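Trade talks: what came out of Idanura

Wednesday, February 1, 2023

Quick one this month, the summit only broke up last night and half of us are still on trains. Proper write-up to members when the communique is out in full. For now, the bits that matter if you export, import or just want to know why everyone's been shouting about quotas.

The Olvera delegation turned up a day late. Fog, they said. Opening session went ahead without them, so the first vote on the agenda had to be taken again. Not a great start.

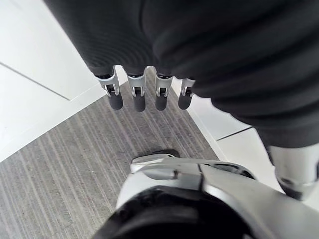
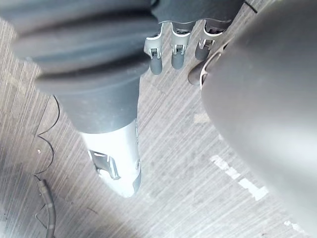 Word from the Flondero side was that the late start suited them fine, since it gave their negotiators an extra evening to go back to their ministry over the fish quota. They also said they'd never agreed to have farm subsidies on the first day's agenda and were surprised to find it there. Our copy of the draft agenda has it there in black and white, second item, so make of that what you will.

Anyway. The headline: tariff cuts on 153 product lines, phased in over 6 years. That's fewer lines than Olvera wanted and more than Flondero came to offer. Machine parts, glassware, most dried foods, bicycles. Cheese is out. Cheese was always going to be out. Timber is in but with a safeguard clause, meaning either side can put the old rate back if imports jump, and the text on what counts as a jump is a mess. Three paragraphs, two of them seem to say opposite things. The lawyers have it now.

Border checks next. Both governments signed up to a single form for small consignments, which this newsletter has been asking for since before most of you subscribed. It replaces the current four. Drivers will be able to file it before they set off, and the crossing at Vumance will be first to take it. Start date is June, if the computer side is ready. We asked twice if the computer side would be ready and were told work was going well. Hm.

Fish. No deal. They talked until gone midnight on the second night and came out with a promise to talk again. The existing quota rolls over as it is, so boats already licensed don't need to do anything. New licences are frozen. If you had an application in before the summit opened it should still be looked at under the old rules — but get that in writing from the licensing office, don't rely on a phone call.

Visas, briefly. Seasonal workers get an extra month on the permit. Lorry crews get nothing, which went down badly outside, where a line of cabs had been parked along the ring road since breakfast. Police put the protest at 300 people. The organisers say more. It was noisy, good natured, and over by teatime. One of the foreign ministers walked across to speak to them, took a leaflet, and was driven off before anybody could ask a question.

What wasn't talked about: the river dispute. Taken off the agenda the week before at the request of both sides, and the joint press conference was cut to 2 questions so it never came up there either. Both capitals say it's being handled through "the usual channels". The usual channels have not met since the spring.

Next steps. The agreement has to go through both parliaments. Olvera's should be easy enough, the government has the numbers and the opposition has more or less said it'll abstain. Flondero is harder. The coalition is split on the farm section and there's a regional election in the way, so don't expect a vote befor the summer break. Nothing on tariffs changes until both have ratified. Please don't reprice anything yet, we've had a few emails already from people who have.

The full list of product lines is meant to be published on Friday. We'll send it round as a spreadsheet with the codes, because the official version will be a scanned PDF as per usual and you can't search it.

Members' briefing on the border form is in the upstairs room at the Idanura office, date to follow. Bring your own consignment numbers if you want them looked at. Places are limted so reply to this email to book, and say if you need the stairs lift.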